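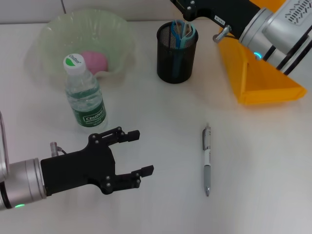

Head camera view, task "pen to holder", left gripper open.

Lenico Tabletop Teleop, data card
Last updated: 28 August 2024

Summary
2000 episodes of two-arm tabletop manipulation, recorded by remote control. One operator drives both arms through a pair of leader arms. No scripted motion is included.

Tasks
pen_to_holder: pick up the pen and stand it in the mesh holder.
ball_from_bowl: take the ball out of the bowl and set it on the table.
bottle_shift: move the bottle to a new spot without tipping it.

Sites
Episodes come from two rooms, Bosta and Jutard. Lighting differs between them. The site name is stored with each episode.

Contents of an episode
Head camera video, joint positions for both arms, gripper opening, leader arm commands, task name, success flag. The flag is set by the operator at the end of the episode and is not reviewed.

Known issues
Gripper opening lags the video by 2 frames in all Jutard episodes recorded before June. Use the Upadhyay loader with shift=2 to correct it.
Objects not used in a task stay on the table and may be partly hidden by an arm.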